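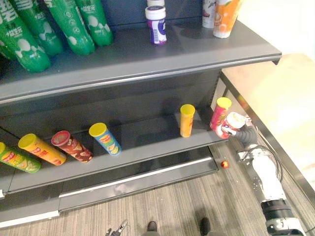 **tivent_snackdesk**
Viewed 3197 times · tagged: shelving, storage, break room

I need to stop round things from rolling on a flat shelf, and I need to do it without drilling. I look after the snack unit in our building's shared room at Tinevach, which is not a job so much as something that happened to me when I complained once. The unit is a Nuren, dark gray, two usable levels. Bottles and chip canisters both fit better on their sides, or so I believed when I set it up, so the green drink bottles are lying down on the upper shelf with their caps toward the front edge and a row of canisters is lying down on the lower one. The upper shelf has a rounded lip along the front and I'm counting on it heavily. It lets me down whenever somebody takes the bottle at the end, and the rest of them get ideas.

What I've tried:

- Museum putty. Held very well. Took part of a label with it.
- A folded dish towel under the front edge. Worked for a week, then somebody washed the towel.
- Standing everything up. More on this below.

I can't screw anything into the unit because it has to go back to the rental people in January, and they've sent a letter about holes. Depth is 433 mm from front to back if that helps anyone. Budget is whatever is left in the coffee jar.

On standing things up: the canisters are perfectly happy upright, and I have some that way on the top surface. The trouble is that they're tall and light, and people grab the one they want from behind the one they don't.
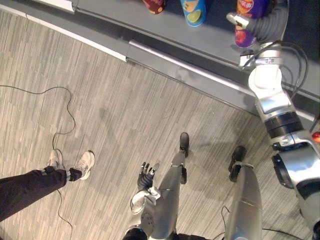
*Dark red, light blue and purple, all upright on top.*

So upright, they tip. On their sides, they roll. I would like a third option, preferably one I can buy or cut out of a box. I'd also take advice on the chip bags, which stay where they're put and slump there like they've had bad news.

---

**caron_shelf_fan**

Buy shelf dividers.

---

**grout_and_about**

Dividers will help at the ends of the row but they won't do anything about the middle, so I'd go a different way. I ran the stockroom at a small corner store for a long time, and rolling cans were most of my Thursday.

Your shelf is flat. It wants to be very slightly not flat. Tip the contents back a little so they settle against the rear panel and they'll quit traveling. You can do this without touching the unit:

1. Empty the shelf. All of it, including the stuff at the back you've been pretending isn't there.
2. Cut a strip of corrugated cardboard the width of the shelf and 2 inches deep. Fold it over on itself until it's as thick as a pencil.
3. Lay it flat just inside the front edge and put ribbed rubber liner over the top, all the way to the back.
4. Load from the back. Caps or lids all facing one way.

The ribs should run side to side if your bottles point front to back... no, sorry, I had that wrong. Ribs parallel to the bottle. You want the bottle sitting down in a groove. Picture a hot dog roller that's been switched off.

The liner I used was called Caron and came on a roll. Any ribbed one will do. The smooth see-through kind is useless, and it curls up at the corners after a while and catches on your sleeve.

And don't mix diameters in one row. A fat bottle beside a thin one makes a ramp.

---

**tivent_snackdesk**

Thank you, this is the first suggestion I've had that didn't involve a glue gun. I did the upper shelf last night with cardboard from a printer box and a piece of liner left over from a drawer.

The bottles have stayed where I put them so far. The liner was too short by the width of my hand, so the far right end is still bare and I've put the cups there, since cups don't have ambitions. The lower shelf is harder. It's dark under there, and I was mostly working by feel and by the sound of something getting away from me.
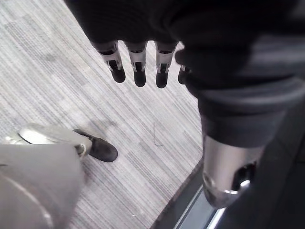

I still have to sort out the canisters, because mine don't all lie straight. They went in at a diagonal, lids pointing left, and I'm reluctant to redo them now that I know what's involved. Does the groove trick work on an angle, or do I have to line them up front to back like a responsible person?

---

**grout_and_about**

Line them up. On an angle they sit across the ribs and you've paid for liner for nothing.

---

**room1119**

We have the same Nuren unit and gave up on laying anything down. Cut the flaps off a shallow carton, stand the canisters in it so they hold each other up, and slide the whole thing onto the shelf like a tray. It isn't pretty. Ours still says "copier paper" on the side and people have asked us for copier paper.

For the bags, use a dish rack. Put them in where the plates go.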